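The Bar Bin, and Other Containers We Have Known

Posted 10 March 2021

Every workshop has a place where things go when they have stopped being useful but have not yet been thrown out. Ours, at the Jedmont end of the building, has several. This page collects the bins, trays, drawers and boxes that hold our lives together, or at least keep them off the floor. It began as an argument over shelving and grew into a gallery, as arguments here tend to do.

A few ground rules. Nothing was polished for the occasion. Nothing was sorted, either, which will be clear to anyone who has ever tried to find a matching pair of anything at Redanell. If you recognize your own handwriting on a label, please come and finish the label.

We started with metal bins because metal bins are what we have most of. They came with the lease, along with a wall clock that runs 18 minutes fast and a radiator with two settings, off and Sahara. The previous tenants, Flernidis, made brackets for awnings and plainly believed that any container worth having should also be able to stop a truck. You don't buy a bin like that. You inherit it, and you arrange the rest of the room in deference to it.

Sheet metal has its good points. It doesn't crack in winter, it doesn't mind being dragged, and it tells the whole building whenever somebody drops something into it. It also keeps a record. A plastic tub can look young for years, but a metal bin shows every load it ever took, and after a while you stop seeing damage and start seeing a sort of diary, written by someone with very little to say and a lot of bars to say it with.

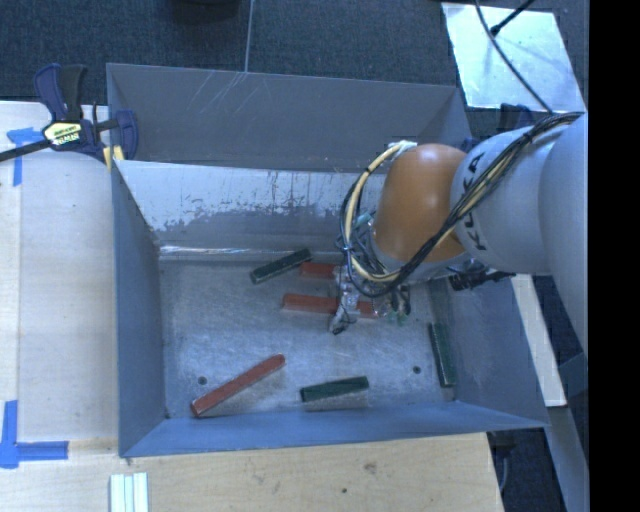

The sloping sides are the part people like to discuss. In theory, a sloped side sends everything gently toward the middle, where it can be reached. In practice, a long bar has its own opinion about where the middle is. Square blocks behave. Short pegs behave. Anything long and straight will lie down at whatever angle causes the most inconvenience, and one will always end up tight against a wall like a teenager at a wedding.

Then there are the colors. We settled on red and dark green, a choice that took two meetings and pleased the half of the shop that didn't want yellow. The original plan was that red and green would live apart, in bins of their own, with a sign over each. The signs were made and they were very good signs. They are now holding up one corner of the workbench.

I have been asked about the holes in the floor of the bin. The leading theory is drainage. The rival theory is that the thing was once bolted down, and that somebody at Flernidis got tired of walking around it. Both theories have their loyalists, and neither side has ever offered to go and ask. What I can report is that small washers do go through, and that 10 of them were swept up the last time anyone moved the bin to look.

On scuffing: we get a note every so often suggesting a rubber liner. We tried one. It came from the Chmielewska catalog, cost more than lunch for the whole shop, and curled up at the corners within a week so that every bar slid under it. For a while we had a liner sitting politely on top of the things it was meant to be underneath. It is a doormat now, and a good one.

The bins that didn't make the page deserve a mention. There is the one full of keys, none of which open anything. There is the one marked SPRINGS, which nobody leans over anymore. And there is the big one behind the door, which can hold 200 bars if you stack them neatly and far fewer if you are one of us.

If you have a container you're proud of, or one you'd like to confess to, bring it along in April, when we clear the back shelves. We did this once before and finished with more bins than we had at the start – I still can't account for three of them. Bring gloves. Leave the keys where they are.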